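An Afternoon at the Ruvstead Packing Floor

Filed under: Visits, Shops, Things I Did Because It Was Raining

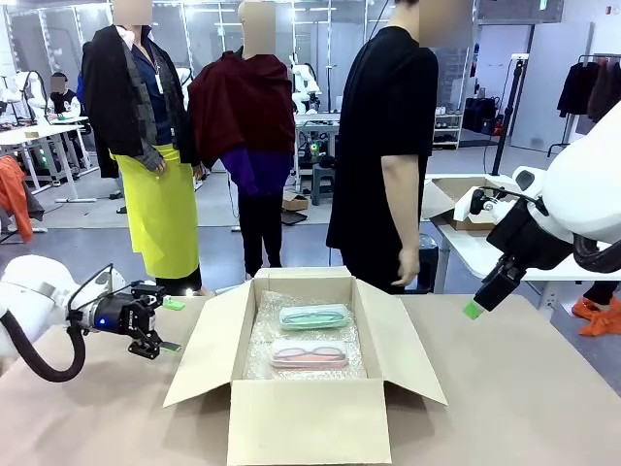 I went to the Ruvstead open day for the free parking and stayed until they started switching off lights. Ruvstead, if you have never had cause to go, is a former seed warehouse on the wrong side of the ring road, now divided among a handful of small businesses that sell clothes and accessories by mail. Once a year, in March, they open the doors and let the public see how a scarf gets into a box. You would think the public had better things to do. The parking lot was full.

Admission is free but you do get a sticker. Mine said 157, and I was still wearing it at the supermarket that evening.

The tour begins on the ground floor with Vukar, who do knitwear and are very serious about folding. A sweater came out of a pile, was laid face down, had its arms put behind its back as if under arrest, and was in thirds before I had found my glasses. We were invited to try. I produced something like a sleeping cat. The woman running the table said it was a good effort in the voice people use for other people's children.

Then up the stairs, or the freight elevator if you prefer to wait, to the floor shared by Clokivley (clothing) and Kassa (eyewear). This was the part I had come for, to the extent that I had come for anything. The two companies split the rent and, by the look of it, the mannequins. Three of them stood behind the packing table like in-laws at a wedding. One had been given a dark jacket over the shoulders, a long gray patterned scarf and a yellow-green skirt of real ambition. Its neighbor was bundled in a maroon shawl, with a purple top peeking out underneath, and looked ready for a drafty church. The third got a black T-shirt. I suppose somebody has to.

Rizal Yusof took our group through the Kassa side of things. He has a dry manner and a great many opinions about cardboard. A box that is too big, he explained, is worse than a box that is too thin, and he has the returns to prove it. The order on the table was two pairs of glasses, one teal and one pink, each in a see-through case of more or less its own color, mint green for the teal and pink for the pink. They lay side by side on bubble wrap in an open box with all its flaps folded out.

I asked why the wrap goes in first. Rizal said that people always remember to protect the top of a parcel and then drop it on its bottom. I have thought about this more than I would like.

A man near the back wanted to know whether the cases came in brown. They do not. He seemed to take it as a comment on his life, and drifted off toward the shawls.

Asger Hauksdóttir handled the Clokivley half, mostly by standing beside a rail and letting people touch things. The skirt, she told us, is the best seller in the catalog and the one that gets sent back most often — customers order it in the evening and open it in daylight. I tried to picture myself owning anything that shade. I tried again with the black T-shirt and got further.

Coffee was in the old office at the end of the corridor, 2 dollars a cup, with a cookie that had been through some kind of drying process. There is a framed floor plan on the wall from the seed days, and I spent longer with it than I did with the cookie. The elevator has a brass plate asking you not to exceed 337 kilograms, which led to some polite looking around and a general preference for the stairs.

Practical matters, for anyone tempted next year. Come early, as the folding table gets crowded. The upper floor is chilly, which may explain the shawl. The sample sale is at the far end of the ground floor, past Vukar, and takes cards but not happily. I bought a scarf for 63 dollars that I had been told was a bargain, and it may be. It was handed to me in a paper bag, unfolded. After all that.

Posted Mar 31, 2025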